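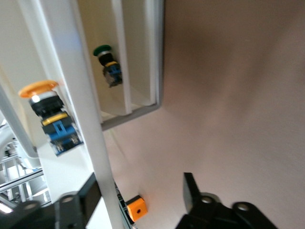 The orange button and the green one.

The district council of Mava met at seven to vote on the Girex contract. The deputy mayor read out a denial. He had never taken money from the company, he said, and he had met its director once, at a funeral.

"Which funeral?" asked the member from Dokow.

He turned the page over. The back was blank.

The clerk called the vote. It passed, 57 to 55. Outside, almost 100 people were waiting in the rain, and he asked the driver to bring the car to the kitchen door.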